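Section 4 - Accueil du public : conduite de la démonstration de suture

Cette section s'adresse à la personne qui anime le poste Trasovia pendant une journée portes ouvertes. Elle suppose que l'installation (section 2) et le calibrage des bras (section 3) sont terminés. Elle ne remplace pas la formation opérateur.

4.1 Avant l'arrivée des visiteurs

1. Placez la barrière à 135 cm du socle. La notice de Jasau autorise une distance plus courte ; nous ne la recommandons pas, les enfants se penchent.
2. Fixez le coussin de peau synthétique sur son support et vérifiez qu'il ne glisse pas.
3. Réglez l'éclairage sur le centre du coussin. Les bords resteront sombres à l'écran.
4. Lancez le contrôle des articulations. Durée : environ 3 minutes.
5. Affichez le panneau « Coussin d'exercice - aucun tissu vivant ».

Attention : l'aiguille est une vraie aiguille de suture. Ne passez jamais la main sous les instruments, même bras à l'arrêt.

4.2 Ce que l'on montre, ce que l'on ne promet pas 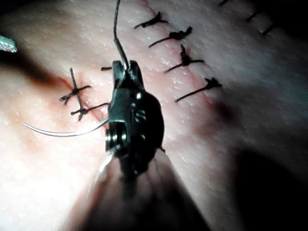 Le mot « autonome » figure sur l'affiche fournie par Rezende. Évitez-le. À Furnenmont, en mars, il a fallu le retirer oralement devant une salle qui y avait cru, et l'après-midi ne s'en est pas remis. Dites ce que fait la machine, puis laissez regarder. Les points noués en rangée le long de l'incision longue sont un bon support : montrez les nœuds, les brins coupés, l'espacement. Un visiteur demandera si c'est mieux qu'un chirurgien. Répondez que des points réguliers sur un coussin n'en apportent pas la preuve.

1. Annoncez la durée du passage et le nombre de points prévu.
2. Précisez qui commande les bras, et depuis quel pupitre.
3. Basculez l'écran public sur la caméra de poignet.
4. Commentez la prise de l'aiguille avant toute approche du tissu.

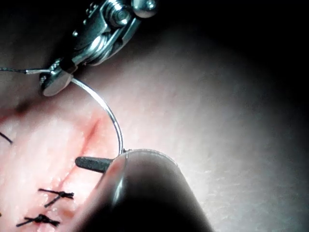
Fig. 4-2. Aiguille courbe tenue dans les mors du porte-aiguille, vue rapprochée.

Remarque : la vue rapprochée flatte beaucoup. Sur un écran de 200 cm, le moindre geste paraît d'une précision extraordinaire. Revenez à la vue d'ensemble au moins une fois par passage, faute de quoi le public n'a aucune idée de l'échelle.

4.3 Pendant le passage

1. Gardez une main près de l'arrêt d'urgence.
2. Ne parlez pas à l'opérateur tant que l'aiguille est engagée dans le coussin.
3. Si le fil s'emmêle, dites-le. N'invoquez pas une « phase d'optimisation » (formule entendue chez un revendeur, à ne pas reprendre).
4. Au bout de 2 échecs sur le même point, interrompez le passage et ouvrez les questions.

Periklis Triantafyllou, qui a relu cette section, aurait préféré un troisième essai. Notre expérience est qu'à ce stade le public ne regarde plus le fil mais le visage de l'opérateur - et qu'il a raison. 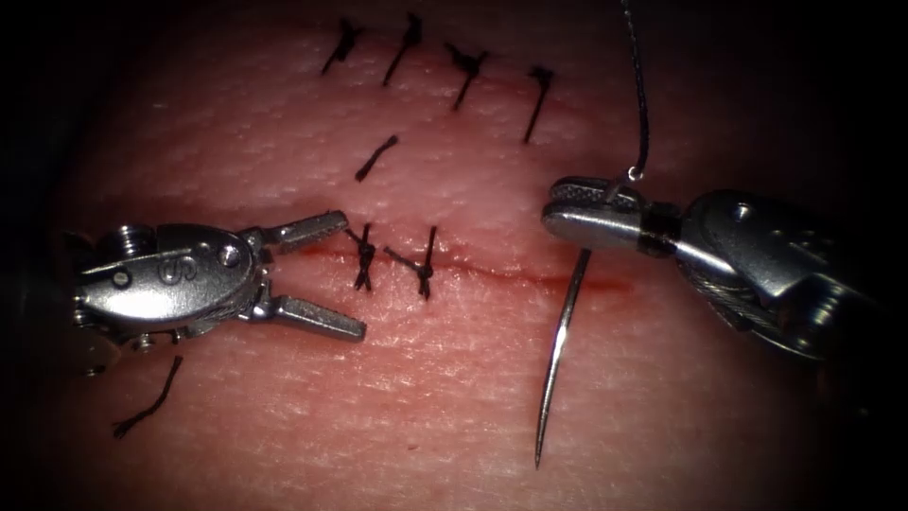

La consigne vaut aussi quand la démonstration se passe bien. Un passage réussi ne dit rien du suivant, et il faut résister à l'envie de recommencer aussitôt pour les retardataires. Laissez les bras en position d'attente entre deux groupes et relancez le contrôle des articulations.

4.4 Après la démonstration

1. Ramenez les bras en position de repos, puis coupez l'alimentation.
2. Retirez l'aiguille à la pince et déposez-la dans le collecteur.
3. Ramassez les chutes de fil.
4. Notez dans le registre tous les passages, y compris ceux qui ont été interrompus.

Attention : ne laissez pas les visiteurs emporter un coussin suturé tant que vous n'avez pas vérifié qu'il n'y reste aucune aiguille.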